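전동킥보드 공유서비스 이용자의 보험 인식과 의무보험 제도 설계에 관한 조사
교통정책세미나 학기 과제 최종보고서

제출: 교통행정전공 2조
지도: 유스리 하라합(Yusri Harahap) 교수
2021년 3월

1. 연구의 배경

개인형 이동장치의 보급이 늘면서 사고 발생 시 손해배상 책임을 누가, 어떤 재원으로 부담하는지가 지방정부 교통행정의 과제로 떠올랐다. 본 조가 조사 대상으로 삼은 몰포트(Mallport)시는 전동킥보드를 자전거에 준하는 이동수단으로 취급하며, 운행자에게 책임보험 가입을 요구하지 않는다. 공유서비스 사업자에 대해서도 등록 요건에 단체보험 가입을 명시하지 않고 권고 사항으로만 두고 있다.

이에 비해 인접한 솔컴(Sollcombe)시는 조례로 공유서비스 사업자의 배상책임보험 가입을 의무화하였다. 두 도시는 생활권이 겹치고 통근 이용자가 시 경계를 넘나드는 경우가 흔하여, 같은 기기가 경계의 어느 쪽에 있느냐에 따라 피해자가 받는 보호가 달라진다. 본 보고서는 이러한 제도 차이를 이용자가 어느 정도 인지하고 있는지 확인하고, 몰포트시에 적용할 수 있는 의무보험의 형태를 검토하는 데 목적을 둔다.

2. 연구 질문

본 조는 다음의 질문을 설정하였다.
첫째, 공유 전동킥보드 이용자는 사고 시 자신에게 적용되는 보험의 유무와 범위를 알고 있는가.
둘째, 보험료가 이용요금에 포함될 경우 이용자는 이를 수용할 의사가 있는가.
셋째, 가입 의무를 이용자 개인과 사업자 중 어느 쪽에 부과하는 것이 행정 집행 측면에서 적절한가.

3. 조사 방법

설문은 몰포트시에서 영업 중인 공유서비스 사업자 준로(Jurnlow)의 이용자 게시판과 대학 내 안내문을 통해 배포하였다. 응답자는 최근 석 달 이내에 공유 전동킥보드를 한 번 이상 이용한 만 18세 이상으로 제한하였다. 회수된 응답 가운데 이용 경험 문항이 누락되었거나 모든 문항에 같은 번호를 표기한 응답을 제외하고 369부를 분석에 사용하였다.

면접은 7명을 대상으로 실시하였다. 면접 대상에는 손해사정 실무자, 시청 교통과 담당자, 정비업체 누그로호(Nugroho)의 현장 책임자 발타사르 고도이(Baltasar Godoy) 씨가 포함된다. 면접은 반구조화 방식으로 진행하였으며, 녹음에 동의하지 않은 대상자의 경우 조원 두 명이 필기한 내용을 대조하여 기록을 확정하였다.

문헌 검토에서는 두 도시의 조례 원문, 사업자 이용약관, 시의회 회의록을 살폈다. 약관은 조사 기간 중 한 차례 개정되었으므로 개정 후의 판본을 기준으로 하였다.

4. 조사 결과

4.1 보험 적용 여부에 대한 인지

분석 대상 응답자 369명 중 준로의 약관에 기재된 배상 한도를 정확히 선택한 사람은 46명에 그쳤다. 나머지 응답자 다수는 한도를 모른다고 답하거나 치료비 전액이 보장된다고 답하였다. 특히 이용자 본인의 부상에 대한 보장과 제삼자에 대한 배상을 구분하지 못하는 경향이 뚜렷하였다. 자유기술 문항에는 앱에서 결제를 마치면 보험도 자동으로 적용되는 줄 알았다는 취지의 답변이 반복되었다.

약관을 검토한 결과, 제삼자 배상은 기기 결함이 확인된 사고에 한정되어 있었다. 운행 중 과실로 보행자를 다치게 한 경우에는 이용자가 배상 책임을 직접 부담한다. 이 조항은 가입 화면에서 별도의 링크를 두 번 거쳐야 확인할 수 있다. 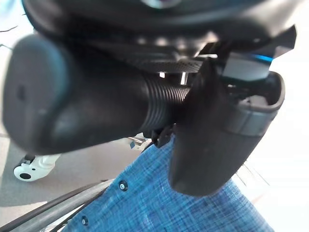

4.2 기기 결함과 운행 과실의 구분

보상 여부가 결함 입증에 달려 있는 만큼, 면접에서는 그 입증 절차를 중점적으로 질의하였다. 손해사정 실무자는 사고 직후 기기가 회수되어 정비에 들어가면 사고 당시의 상태를 재구성하기 어렵다고 진술하였다. 고도이 씨 역시 정비 의뢰서에 사고 이력이 표시되지 않은 채 기기가 입고되는 사례가 있으며, 이 경우 통상의 수리 절차에 따라 부품을 교체하게 된다고 설명하였다.

따라서 현행 약관 구조에서는 피해자가 결함을 주장하더라도 이를 뒷받침할 자료를 확보하기가 쉽지 않다. 시청 담당자는 사고 기기의 보존 기간을 정한 규정이 없음을 인정하면서, 사업자 등록 기준을 개정할 때 함께 검토할 사안이라고 답변하였다.

4.3 보험료 부담에 대한 태도

보험료가 1회 이용요금에 포함되는 방식에 대해서는 찬성 의견이 반대 의견보다 많았다. 반면 이용자가 개별적으로 연 단위 보험에 가입하는 방식에는 반대가 우세하였다. 반대 이유로는 이용 빈도가 낮다는 점, 가입 절차가 번거롭다는 점, 자동차보험이나 상해보험과 보장이 중복될 수 있다는 점이 제시되었다. 자기 소유 킥보드를 함께 보유한 응답자는 개별 가입에 상대적으로 우호적이었으나, 해당 집단의 규모가 작아 본 조는 이를 참고 사항으로만 기록한다.

5. 제도 대안의 검토

가. 이용자 개인에게 가입 의무를 부과하는 방안
책임의 귀속이 분명하다는 장점이 있다. 그러나 공유기기는 번호판이 없고 이용자가 수시로 바뀌므로 가입 여부를 단속할 현실적인 수단이 부족하다. 관광객 등 단기 체류자에게 적용하기도 어렵다.

나. 사업자에게 단체보험 가입 의무를 부과하는 방안
시는 등록 단계에서 보험증권을 확인하는 것으로 집행을 갈음할 수 있다. 솔컴시가 채택한 방식이며, 보험료는 요금에 반영된다. 다만 개인 소유 기기는 적용 대상에서 제외되므로 보호의 공백이 남는다.

다. 시민안전보험의 보장 항목을 확대하는 방안
피해자 구제가 신속하다는 이점이 있으나, 사고 유발자의 부담이 시 재정으로 이전된다는 문제가 시의회 회의록에서도 지적된 바 있다. 몰포트시가 현재 운영하는 시민안전보험은 대중교통 사고와 자연재해를 중심으로 설계되어 있다.

6. 제언

본 조는 나 안을 우선 도입하고, 개인 소유 기기에 대해서는 판매 시점에 보험 안내를 의무화하는 보완책을 병행할 것을 제안한다. 아울러 등록 기준에는 다음 사항이 포함되어야 한다고 판단한다.

제삼자 배상 범위에 운행 과실로 인한 사고를 포함할 것.
배상 한도와 면책 사유를 최초 이용 전 화면에 직접 표시할 것.
인명 피해가 발생한 기기는 정비 전에 상태를 기록하고, 그 기록을 피해자가 열람할 수 있도록 할 것.

이 가운데 기록 보존 조항은 솔컴시 조례에도 없는 내용이다. 보존 기간과 비용 부담 주체에 관하여는 사업자의 의견을 추가로 청취할 필요가 있다.

7. 연구의 한계

설문 표본은 대학 주변 이용자에 편중되어 있어 몰포트시 전체 이용자를 대표한다고 보기 어렵다. 또한 준로 측에 사고 접수 현황 자료를 요청하였으나 제출 기한까지 회신을 받지 못하여, 실제 보상 처리 결과는 분석하지 못하였다. 보험료 수준에 대한 추정 역시 보험사의 요율 자료를 확보하지 못해 이번 보고서에서 제외하였다. 회신이 도착할 경우 4월 세미나 발표 자료에 반영할 예정이다.

부록 목록
부록 1. 설문지 전문
부록 2. 면접 질문지
부록 3. 몰포트시 및 솔컴시 조례 조문 대조표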